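Filgate
Quarterly progress report to the Odton Film Fund
October 4, 2025

Dear all,

You asked for two pages and no adjectives. I will try to keep to the first.

Where we stand. Principal photography wrapped in July, on the 25th shooting day of a schedule that allowed for 20. Three of the extra days went to rain, one to a ferry that ran on a winter timetable of its own devising, and one to me, for rewriting the kitchen argument the night before we shot it. The rewrite is better. The cast has stopped bringing it up.

Script and story. For anyone new to the file, Filgate is a feature about two sisters who inherit a small-town movie theater and disagree over whether it should go on showing movies. The ending you approved is still the ending. The middle has moved around. The subplot with the insurance adjuster is gone, along with a speech I had been fond of since the first draft, and our editor, Yilma, cut both without visible grief.

Edit. The first assembly ran three hours and four minutes and felt it. We are now on the fourth cut, at one hour and fifty-two, and would like to lose ten minutes more. The opening works. The auction works. The stretch between the funeral and the auction is where the trouble is, and I have been told it will be fixed by Friday's child or by Christmas, depending on who is asked.

Sound and music. Kunon has delivered sketches for the main theme and two cues. I asked for something restrained and got an accordion, which I have come to respect. Production sound from the ferry is unusable, so both actors will come in to re-record the crossing. They have asked that there be no wind machine.

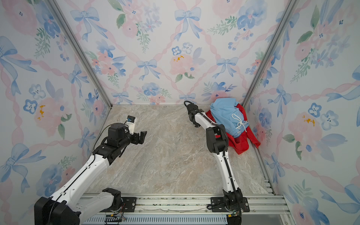

Production design is the one department under budget, and Abenezer Gebremichael would like that noted in writing. His argument from the first meeting was that the sisters' childhood bedroom should look as if their mother had decorated it and then forbidden anyone to touch it. Pink ribbon lattice, pale blue bows and peonies on three walls will do that, and a pile of clothing in the back corner does the rest. He wants the same sweetness carried into the title cards, and I have agreed to look at a test.

Money. The contingency is spent. Additional sound work is quoted at $1,090, and $600 is still owed on lighting rental. Both can be met from the design savings if you approve the transfer, and a form is attached for that purpose.

Next quarter. Picture lock, the ferry re-recording, a first pass at color, and a small test screening in Odton for people who owe us no favors. I am still looking for some.

The next payment is due on picture lock. I mention it only because the agreement does, on page one.

With thanks,
The director, Filgate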